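My mother mailed me her recipe box in September, all of it, wrapped in two bath towels and an old Vasberg department store bag. I had been asking for it for years, and every time she said she still needed it, although she has cooked from memory for as long as I've been alive. Then one Tuesday it was sitting on my porch, and I cried a little right there with my keys in my hand!

I have been going through it slowly, seven cards a night with a cup of tea, because otherwise I'd stay up until morning. Some are in my grandmother's handwriting, which leans so far over it looks like it's walking into wind. Some were clipped from the Brurndale paper, back when it had a food page. One only says "Pangilinan noodles – ask her" and I've called my mother twice about it. She thinks Mrs. Pangilinan lived across the street, or maybe she was the piano teacher. Either way I never did get the noodles.

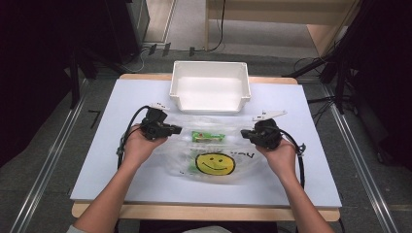
The card I was most hoping for was the coconut cake, and it was in there, way at the back behind the pickles (my mother's filing has always been her own). It calls for a "medium hot" oven and "enough" milk, so you can imagine how my first try went. It sank in the middle and we ate it anyway, with a spoon, standing at the counter.

I brought the second one to Honeylyn Malabanan's birthday. She was turning 65 and had told everybody no presents, so people brought food, and there must have been enough for the whole block. Her brother asked for the recipe and I had to tell him the truth about the milk. He wrote "enough" on the back of a receipt and put it in his wallet.

I'm copying everything into a notebook now so my kids can each have one someday – spills and leaning handwriting not included, sadly. I'm still only up to the soups. If anyone reading this grew up in Brurndale and knows about those noodles, please write to me.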